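Search this site
Search
Filed under: Around Town / Giving & Reuse

Canvas bags, odd cloths go into boxes as Bellamy Street hall clears its textile shelves

Last updated: Jan 20, 2026

The back room at the Bellamy Street hall is being packed up this week. Shelves first, then the cupboard, then whatever is under the stage. Everything made of cloth has to be out before the floor is sanded, and most of it is going into cardboard boxes for reuse groups on the east side of town.

There is a lot of it. 430 pieces on the sheet as of this morning, according to Rosalind Oyelaran, who has run the hall's lending shelf for six years and is doing the list herself, in pencil. Tote bags, aprons, table covers, dish towels, cleaning cloths, one set of stage curtains. Some of it hasn't been asked for since the October fair.

"People bring us things in bags and then they leave the bag," Oyelaran said. "So you end up with a shelf of bags."

The lending shelf started with tablecloths. Anyone putting on a supper or a funeral lunch could sign out a few, wash them and bring them back. Aprons came next, then the bags. Loans are free. There is a notebook on a string by the door and borrowers write down their name and what they took, and most of the time it comes back.

Packing is by type and not by donor, which caused a bit of an argument Monday. The old way was to keep each family's things together in case they wanted them back. No room for that now. Off-white and natural fabric goes in one lot, colors in another, darks on there own. Anything with a stain gets folded stain-out so the next person sees it right away.

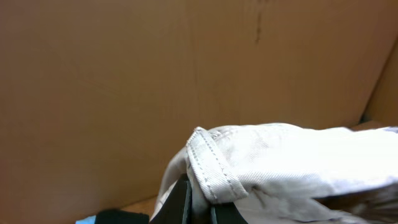

Off-white fabric with its strap folded over, in a cardboard box at the Bellamy Street hall.

The boxes themselves came from Cesel, the flooring supplier on Orchard Road, which had a stack flattened behind its loading door and was glad to see them go. Wondimu Mekonnen picked them up in two trips. He said the bottoms needed extra tape and he would of liked a few smaller ones, since a full box of table covers is more than most people want to carry down the hall steps.

So the rule is heavy stuff on the bottom, half full, then light stuff to the top. Heavy cotton counts as heavy. Straps get tucked in or folded over so they don't catch when the next thing comes out. Lids stay open until Oyelaran has checked a box against her list, then tape, then a number on two sides in marker. A box with no number doesn't leave the room.

Three places are taking the fabric. The Orar sewing room on Tenth gets first pick of anything sturdy, for its Thursday repair class. The food pantry at Lyle Blackwood's place, the old pharmacy building, gets the bags. What's left goes to the rag bin at the county yard, clean and dry only. The yard has turned away damp loads before.

Blackwood said the pantry goes through bags fast in winter. People walk there, a lot of them, and paper doesn't hold up in the slush. He asked for anything with long handles. Short ones are harder to carry once there are cans in the bottom. He'll take short ones too.

Rafferty Mbeki teaches the repair class and came by Monday afternoon to look things over. She was after twill mostly, also canvas, anything that can stand a patch. Thin stuff she leaves. "I have beginners," she said. "They need a cloth that stays put when you push a needle in it." She took home an armful of aprons with torn pockets, which will be the lesson for the next two weeks, and she is still short of heavy thread if anyone has spools sitting around.

Sorting is done on the tables, a bit at a time, so things don't pile up. One person shakes an item out and checks it, another folds, another boxes. Pockets get checked every time. So far the pockets have turned up a bus pass, a recipe for lentil soup, a good many hair ties and a library card that has been returned to the branch. 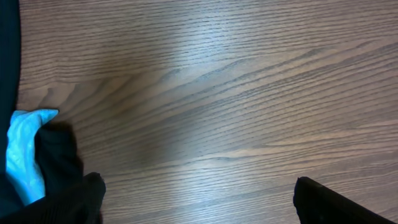 Darks are the slow part. Black and navy look the same under the hall lights and the sorters have been taking doubtful pieces over to the window to be sure. The sewing room wants them kept apart, as patches show. Blues are easier. Pale blue goes with the colors, and if it's a plastic bag and not cloth it comes out of the lot altogether. Plastic goes back to the grocery store collection by the carts.

Small cloths are being bundled and tied with strips torn from a worn out sheet. No rubber bands, they perish and leave marks. Bundles go in on their sides so you can see what's in a box without digging. That was Mekonnen's idea and it has stuck.

Some things are staying. The stage curtains, for one. They were made for the hall and wouldn't fit anywhere else, and they will hang in the upstairs closet until the floor is finished. A set of 57 red napkins is staying too, they get used at the New Year lunch and every year there is talk of hemming them again. Also the long white cloth with the embroidered border, which was on loan when packing started and has now been asked for twice.

Families who left something on the shelf and want it back should say so now. Call the hall or come by before Friday noon. Describe it as well as you can, color and size and what is was for. Oyelaran said she won't open a taped box to look for something after that, and then said she probably would, but please don't make her.

The sanding job starts first thing next Monday. Bakari Okoth, who handles bookings, said the main room will be shut 3 days for sanding and another few for the finish to harden. Dust is the reason the fabric has to go. Last time a floor was done in the building, cloths were left on open shelves under a sheet and every one of them had to be washed twice.

The finish is a product called Prostament. Okoth said it was picked over a cheaper one after two coats were tried in the corner behind the piano, and that the cheaper one showed chair marks inside a week. Chairs are going to the church basement for the time being. The tables stay until Saturday, they're needed for the sorting, then they get carried up the ramp to the annex.

Changed bookings, as of this morning: Wednesday dance class moves to the school gym, same time. Chess is off next week. The blood pressure check will be in the annex, use the side door, there is a step. The Saturday supper is postponed and a new date will go up on the board when there is one. Anyone who paid a deposit for next week can have it back or move it, just tell Okoth which.

Costs. The floor work is covered by last year's hall fund. Boxes were free. Tape and markers were $330 less than budgeted, Okoth said, though that figure also takes in the moving blankets which the hall ended up borrowing. The leftover goes toward new shelving, closed this time, with doors.

What the lending shelf will look like after is not settled. Oyelaran wants it smaller. Table covers, aprons in two sizes, a few good bags, and that's it. Okoth would like to see the cleaning cloths kept as well since every group that books the hall asks for them and then says it forgot to bring any. There will be a sign-up sheet for opinions by the notebook, if the notebook can be found, it was packed by mistake Monday and is thought to be in with the dish towels.

New donations are on hold. Please do not leave bags at the door. Two were left overnight Sunday and got rained on, and both had to go home with someone to be washed before they could be sorted. The shelf will take things again once the room is back in use, and a notice will go in the window.

More hands are wanted Thursday evening and Saturday morning. Folding can be done sitting down. Carrying can't. Bring your own scissors if you have a pair you like, the hall's are dull. Coffee is on, milk is not, the fridge has been unplugged for the move. Street parking only, the lot behind the building is taken up by the flooring truck from Thursday on.

Boxes for the pantry go out Saturday after lunch, the sewing room's a little before that. Mekonnen is driving the first load and is looking for a second vehicle with a flat back. Leave word at the hall.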